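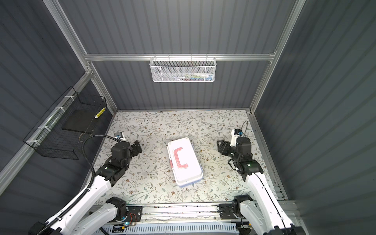 水色の道具箱

バスが出るまで46分。まだ箱を閉めてもいない。

ゴンサロ・プリエトから電話があったのは朝で、用件だけ言って切れた。セムコムの家の雨戸が落ちた。直せるのはおまえだけだ。道具を持ってこい。それだけ。十年ぶりの声なのに、挨拶もなし。

雨戸。あの家の雨戸なら知っている。子どものころ、母の使いで何度も行った。北側の窓、蝶番がいつも泣いていた。油を差すと二日だけ黙る。

で、道具箱。赤い取っ手のやつ。親方にもらった箱で、取っ手を持つと手のひらに食いこむ。開ける。全部出す。出さないと何が足りないかわからない。いつもそう。急いでいるときほど全部出してしまう。妹には笑われる。

花柄の上に並べる。並べるというか、置く。とにかく置く。ドライバー、ドライバー、六角。あと何だ。雨戸って何が要るんだっけ。木ねじか。木ねじは向こうにあるか。ない気がする。プリエトの家にはいつも何もなかった。椅子が二つ、鍋が一つ、ラジオ。

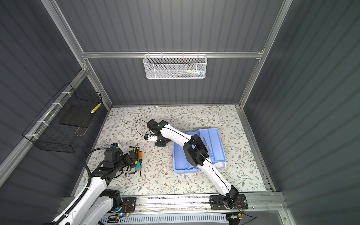

橙の柄のは親方が最後まで使っていたやつで、先が少し丸い。持っていくべきか迷う。丸いドラバーでねじをなめたら、あの人はきっと黙ってこっちを見る。黙って見られるのがいちばんこたえる。

あと38分。いや37分。

黒い六角は親方の注文帳といっしょに引き出しから出てきた。注文帳の最後のページ、番号は3616。メスメオの宿の戸棚、取っ手の付け替え。そこで終わっている。五月だった。親方は次の朝、仕事場に来なかった。来ないまま夏になった。

マンスールの金物屋が、箱ごと買いたいと言ってきたことがある。168出すと言われた。いい値だった。家賃が遅れていたし、箱はもう半年開けていなかった。うんと言いかけて、でも蓋に手をのせたら口が動かなくなった。金物屋は帽子をかぶりなおして帰った。あとで妹に話したら、売ればよかったのに、と。そうかもしれない。そうかもしれないけど。

青緑の柄のが見つからない。と思ったら手元。何をやってるんだ。

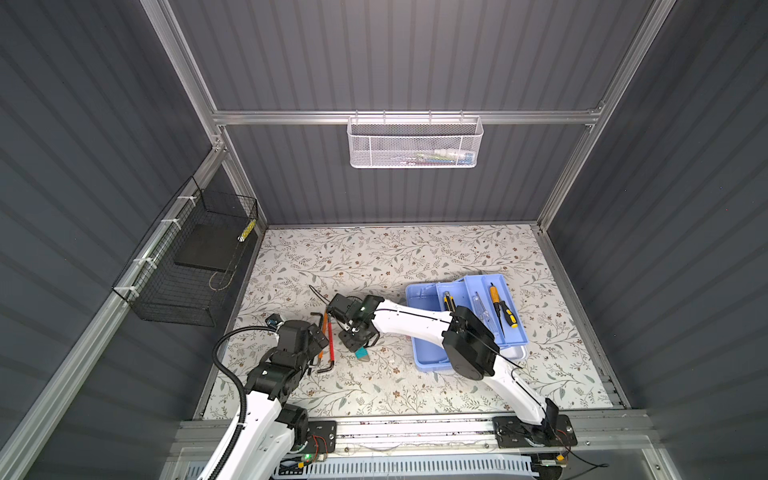 落ち着け、と声に出して言ってみる。効かない。

だいたいプリエトはなぜ今ごろ。あの人と親方は口をきかない仲だった。ベシネの橋の工事で何かあったらしい。何があったのか、親方は言わなかった。酔っても言わなかった。一度だけ、あいつの家の雨戸はおれが吊った、とだけ。自慢のような、そうでもないような言い方で。

ああ。

そうか。あの雨戸、親方の仕事か。

しばらく動けなかった。時計の音だけした。動けないとか言ってる場合じゃないのに。おまえだけだ、というのはそういう意味か。蝶番の位置も、ねじの太さも、親方の癖のままのはずで、それがわかる人間はもう一人しか残っていない。プリエトはそれを知っていて電話してきた。挨拶もなしに。

橙のは持っていく。決めた。先が丸くても持っていく。あのねじはたぶん、この丸さで締めてある。

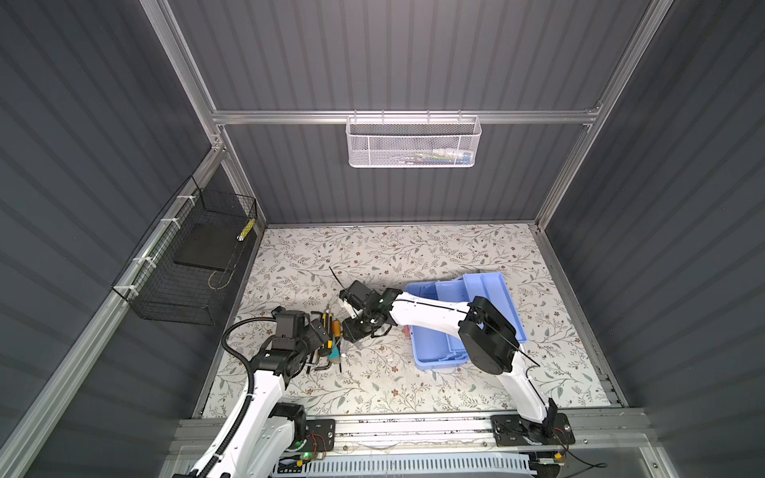 あと21分。親方ならどう詰めたか。大きいものが先、細いものは手前、これは最初の日に教わった。箱を閉める前に三つ数えろ、とも言われた。数えているあいだに忘れ物のほうから顔を出すそうだ。六角は扇みたいに広がったままで、これを太い順にそろえるだけで汗が出る。黄色と黒の柄の二本はどっちが先か。どっちでもいい。よくない。親方はこういうところで怒った。二本とも先を確かめて、よし。水色の皿の仕切りに、細いのから寝かせていく。

蓋。閉まらない。一本向きを変える。閉まる。

三つ数えた。一、二、油。

油だ。油を忘れてる。台所へ走って、棚のいちばん上、あった。小瓶。布で巻いて上着のポケットへ。箱にはもう入らないし、開けたらまた全部出す気がする。

鍵。財布。切符は向こうで買う。窓は閉めたか。閉めた。たぶん閉めた。

坂の下にもうバスが見えた。時間より早い。走る。取っ手が手のひらに食いこむ。中で六角が鳴っている。運転手と目が合って、扉がもう一度開いた。

「どこまで」

「セムコム。雨戸を」

雨戸は聞かれていなかった。息が切れて、あとは言えなっかった。運転手は箱を見て、足元に置けと顎で言った。

いちばん後ろの席。膝のあいだに箱をはさむ。ベシネの橋を渡るとき、下を見た。水が少なかった。プリエトに会ったら最初に何と言うか、まだ決めていない。油のにおいがする。ポケットの瓶、蓋がゆるい。布ごと握って、そのまま次の停留所まで行った。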